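The Arm in the Stockroom

Renting a robot by the month used to be something only large warehouses did. Rilino wants to change that. The company's Plavine kit is a single arm on a heavy base, with a two-finger gripper, a small camera at the wrist and a tablet to run it. It is aimed at shops, caterers and small potteries that handle a lot of breakable goods and can't keep a full-time packer. I spent part of August with one at Quiroga, a secondhand tableware dealer that ships most of what it sells.

The kit arrives in two crates. Rilino sends a technician for the first morning, and after that you are on your own with a phone number and a printed guide. The base has to be bolted down or weighted. Quiroga chose weights, which come with the kit, and set the arm up in the back where the plates and bowls are sorted.

Precious Rampersad manages the stockroom and did most of the training. You teach the arm by holding it near the wrist, moving it through the job and pressing a button when the fingers should open or close. The guide asks for 8 demonstrations per type of dish. Rampersad found that was enough for dinner plates. Bowls took longer.

"A plate is a plate," she said. "With bowls, every one has a different rim. It would come in too low and I'd have to stop it and show it again."

The stop button is large and works at once. I pressed it many times over the first few days and the arm held its position each time without dropping what it had. Restarting is slower than it should be. The tablet asks you to confirm the same thing on three screens, and if you walk away in the middle it goes back to the first.

The gripper is the best part of the kit. The fingers are slim enough to work in a crowded drying area, and the pads have a mesh surface that holds glazed china without much pressure. You set the force on a slider. We left it near the bottom for nearly everything and only moved it up for serving dishes and a cast iron pan that somebody wanted to try.

Over my time there the arm moved 200 pieces that we logged. It chipped 2, both of them saucers, and both on a day when the overhead lights in that corner were off. Rilino says the camera copes with low light. I would not count on it. With the lights on, it found patterned and plain pieces equally well, but clear glass gave it trouble, and the company now lists glass as "in testing."

Speed is another matter. A person who knows the work is faster, and Rampersad beat it easily every time we compared them. What the arm does is keep going through lunch and after closing, so the morning starts with the sorting done. Whether that is worth paying for depends on how much you have waiting.

Ro-un Yang, who handles customer support at Rilino, told me that most early problems come from the table and not the arm. A surface that rocks or slopes will throw off what the robot learned. He suggests checking it with a level once a week. Quiroga's did need a shim under one leg, and the misses on low bowls dropped after that.

The closest rival is Vekar, which sells its arm outright. It lifts more and its software is cleaner, but the fingers are wider and you pay for training by the hour. Rilino includes training and replacement pads in the monthly fee, with a minimum term of 29 weeks. That is a long commitment for a small shop, and I would like to see a shorter trial – even one at a higher rate.

Rampersad has kept hers. She has moved on to teaching it the mixed boxes that come in from house clearances, where nothing matches and every piece has to be looked at before it goes on a shelf. She still wraps the best pieces herself, and plans to go on doing so until the glass setting is ready.
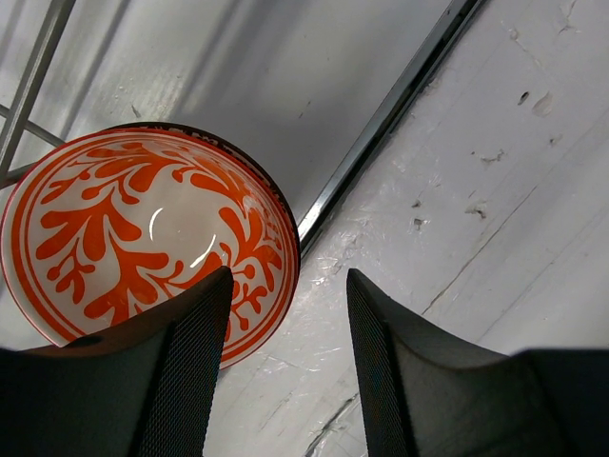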